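The Perron sorting fault was a recurring failure in a two-arm sorting cell at Dakcombe, first logged in April. The cell ran on Sullent control software and dropped parts when a gripper cable snagged – 153 times in 2,922 cycles.

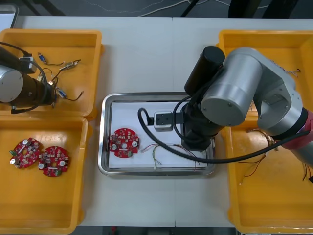
Two-arm sorting cell with round red circuit boards and wire harnesses.

Engineer Ratih Siregar traced the fault to slack in the cable. A later review by Gönül Karabulut added a force limit that stops both arms. No injuries were reported.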